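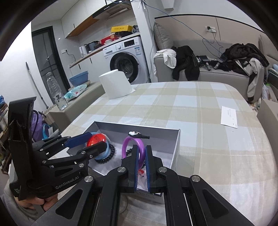 Speaker notes – sorting and cataloguing small donated items
Talk for the Skindatgate local history group, 4/29/20
Allow 40 minutes plus questions. Handouts go round at the start.

Opening

Thank them for the invitation. Say who I am and that I have looked after the small objects at the Jelow collection since it moved out of the old school building.

Main point of the talk: small everyday things get lost in collections because they are dull to record. Buttons, badges, hair slides, tokens, beads. They come in at the bottom of a box of something else and they stay there.

Ask for hands up: who has a tin or drawer at home with odds and ends from a parent or grandparent? Wait for the answers. Usually most of the room.

The Zawadzka boxes

Came to us in October in six boxes. The family had labelled them by room, so keep that order. It was the best thing about the whole gift, and we nearly lost it when the boxes were stacked in the wrong sequence on the first day.

Total once listed: 686 objects. The paper list that came with them had 124 lines. Pause here and let them do the sum. A line on the old list might say "brooches etc." and cover a whole bag.

Explain that we kept the old list as an object in its own right and gave it a number.

How we record

One object, one number. Pairs get one number with a and b.

Write what it is first, in the word you would use at home. "Bangle" before "personal ornament". Then size, colour, material if known. If the material is a guess, put a question mark. Plastic is hard to tell by eye and I would sooner have a question mark than a wrong answer.

Copy any lettering exactly as it stands, including spelling mistakes. Say which side it is on.

Damage goes last. Date it, so the next person knows whether a chip is old or new.

Pass round the blank record card. Point out the box at the bottom right for "who told us this". People skip it. Stories about an object are worth keeping even when two of them disagree – write down both.
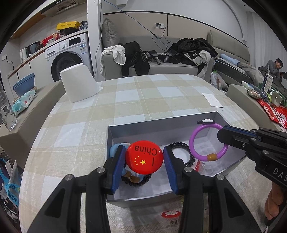
Do you need to number things that have no value?
Give everything you are keeping a number, whatever it is worth. If it isn't worth a number, decide now whether you want to keep it at all.

Storage

Acid-free tissue, shallow trays, one layer. Don't use rubber bands, as they perish and stick. Keep metal away from old plastics, some of which give off fumes as they age.

We buy trays from Skimell. Other suppliers are fine. Mention the price only if asked, it has gone up again.

A spare bedroom is better than a loft or a garage. Lofts get too hot in summer and too cold in winter.

What to let go

Slow down here, people find this part hard. Roughly 1000 small items across the collection are still waiting for a decision. We look at three things: do we know where it came from, do we already have one, and is it in a fit state to handle. Anything turned down is offered back to the family first. Get that agreed in writing on the day the gift arrives.

Close

Suggest they start with one drawer and stop after an hour. Spare record cards are on the side table by the tea urn.

Questions. If there are none, ask about the labels on the old shop fittings, someone here may know.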